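모델 선발 대회 공고를 읽는 법

봄만 되면 메일함에 비슷한 글이 쌓인다. 전국 단위 신인 모델 선발, 경력 무관, 우승자 전속 계약. 올해는 Zunel이라는 이름의 대회가 5월에 접수를 시작했고, 블로그 쪽지로 "이거 나가도 될까요"라고 묻는 분이 벌써 여럿이다. 그래서 공고문을 처음부터 끝까지 읽었다. 약관도 읽었다. 다 읽고 나니 저녁 먹을 시간이 한참 지나 있었다.

일단 나는 이런 대회를 별로 믿지 않는다. 예전에 잡지사 패션팀에서 어시스턴트로 일하면서 대회 출신 모델을 꽤 봤는데, 우승하고 나서 실제로 일이 이어진 사람은 손에 꼽는다. 표지 한 번 찍고, 인터뷰 한 번 하고, 다음 해에 새 우승자가 나오면 전화가 뜸해진다. 물론 잘된 사람도 있다. 다만 그 사람들이 대회 덕에 잘됐는지, 어차피 잘될 사람이 대회에도 나왔던 건지는 나도 모르겠다. 주최 측은 당연히 앞쪽이라고 말한다.

Zunel 공고에서 제일 크게 쓰인 숫자는 지난해 지원자 2000명이다. 본선 진출자는 200명이라고 한다. 본선이 200명이면 그걸 본선이라고 불러도 되나 싶은데, 약관을 보면 이유가 짐작된다. 본선 진출자는 프로필 촬영을 의무로 받아야 하고, 촬영은 지정 스튜디오인 Pindosach에서만 가능하며, 비용은 본인 부담이다. 금액은 공고문 어디에도 없다. 문의하면 개별 안내해 준다고만 되어 있다. 개별 안내라는 말을 보면 나는 창을 닫는 편이다.
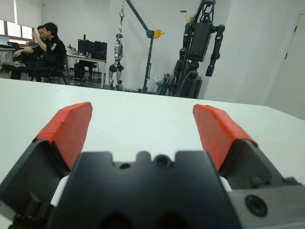 글쓴이: 옷걸이
전직 패션지 어시스턴트, 지금은 프리랜서 스타일리스트 겸 이 블로그 주인

계약 얘기를 하자. 우승자에게는 Lurkisach와의 2년 전속 계약이 주어진다. 상처럼 적혀 있지만 전속 계약은 상이 아니고 서로 의무를 지는 문서다. 내가 궁금한 건 이런 것들이다. 수수료는 몇 퍼센트인가. 해외 에이전시로 나갈 때 모회사가 떼어 가는 몫이 또 있는가. 일이 한 건도 없어도 2년 동안 묶여 있어야 하는가. 중도 해지하면 누가 무엇을 물어내는가. 약관에는 "세부 사항은 별도 계약서에 따른다"라는 문장 하나로 끝난다. 그 별도 계약서는 우승한 다음에 보여 준다고 한다. 꽃다발 들고 울고 있는 열여섯 살한테 계약서를 내밀면 몇 명이나 집에 가져가서 읽어 보겠다고 할까.

미성년자 지원 항목도 걸린다. 보호자 동의서 양식을 내려받아 봤더니 대회 참가 동의와 초상 사용 동의가 서명란 하나에 묶여 있었다. 초상 사용 기간은 비어 있다. 기간이 없는 동의서에는 서명하지 마시라. 예선에서 떨어진 아이 사진이 몇 년 뒤에 다른 대회 홍보물에 쓰이는 걸 실제로 본 적이 있다. 항의해도 서명하셨잖아요, 한마디면 대화가 끝난다.

심사 방식은 온라인 투표와 전문가 심사를 합산한다는데, 비율이 없다. 투표는 하루 한 번 무료이고 추가 투표권은 한 장에 1000원. 이 대목에서 웃었다. 친척 많은 집이 유리한 모델 대회라니. 득표수 중간 집계도 공개하지 않는단다.

공정하게 쓰자면 괜찮은 점도 있긴 하다. 키 제한을 없앴고, 접수비를 안 받는다. 본선 의상을 맡은 Sfakianakis는 신인 브랜드치고 재단이 꼼꼼해서 나도 촬영에 한 번 빌려 쓴 적이 있다. 그 옷을 입고 런웨이를 걸어 보는 것만으로 좋은 경험이라는 후기도 읽었다. 그런 마음이라면 말릴 생각은 없다. 그런데 후기 게시판에 올라온 글이 236개인데 불만 글이 단 하나도 안 보인다. 내 블로그도 댓글이 그만큼 달리면 꼭 누군가는 화를 내고 있던데.

그래도 모델 일을 해 보고 싶다는 분께는 에이전시에 직접 지원하는 쪽을 권한다. 제대로 된 곳은 홈페이지에 지원 창구를 열어 둔다. 화장기 없는 얼굴 사진, 옆모습, 전신, 키와 치수. 휴대폰으로 찍어도 된다. 비싼 프로필을 먼저 찍어 오라는 곳은 일단 의심하시고, 떨어지면 몇 달 뒤에 다시 넣으면 된다. 답장이 안 오는 경우가 훨씬 많은데 그건 원래 그렇다.

Zunel 쪽에는 촬영 비용과 계약서 공개 여부를 메일로 물어봤다. 답이 오면 이 글 아래에 그대로 붙여 두겠다.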